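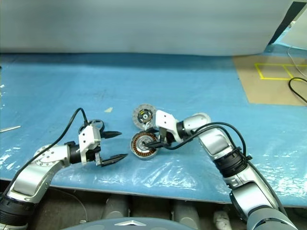
Clenach is bringing two-armed robots into motor repair at its Gazi works, starting with the smaller units that pile up every summer and take up most of the bench hours through September. The cells were put together by Planeo, which also handles the software. One job they are being set up for is stator work, the copper-orange windings and metal rim laid out on light blue plastic sheeting, one arm with a finger down in the center of the part and the other held open and ready. Fan covers, end plates and vented discs go through the same bench. Large motors stay with the existing crew and the overhead crane – no change there.

What changes for the people on the floor. Short version: less gripping and turning, more checking. Bench staff at Gazi have been opening motors by hand since the shop opened, and wrist and thumb strain has been the number one complaint in the yearly survey. Under the new setup a technician sorts incoming units, loads the table, watches the first pass and takes over anything that is rusted, bent or just odd. Plenty of it is odd. Final testing and sign-off stay with a person on every motor.

No jobs are being cut as part of the rollout. Clenach has put that in writing to all 367 employees, along with the new shift plan. Night shift on the repair side goes from five nights to 3 starting in September, same weekly pay for those affected. Two new roles, cell lead and cell tech, are open to current staff first. No prior robot experience needed, training is on paid time.

Training so far: 50 people have finished the basic course, which covers safe stop, loading, swapping gripper fingers and what to do when a part slips. Feedback was mixed and the company says so. Technicians liked not having to hold small parts steady for long stretches. They did not like the first version of the touch screen, too many menus, and Planeo has since cut it down. Several asked for a bigger stop button within reach of the loading side. Thats been added.

Pace is slow for now. The cells are expected to handle up to 200 motors a week once all of them are running, a level the shop does not plan to push for before winter. Until then the manual benches stay open next to the cells, and work can be moved back by hand at any time by whoever is on duty, without asking a manager.

Search this site Enter keyword Go

The second Clenach site, at Iltar, will get its own cells after the Gazi crew has run theirs for a full season. Gazi technicians will do the teaching there. Iltar staff can sign up for a shop visit thru their shift office – morning slots go fast.

Also in the works: a parts log that fills in as each motor is opened, to replace the paper cards. Cards will be kept along side it for the first few months.

About Clenach: industrial motor repair and rewinding, sites at Gazi and Iltar. About Planeo: robot cells and software for small and mid-size repair shops.

Press contact: Clenach media desk, Gazi works. Phones answered from 8 a.m.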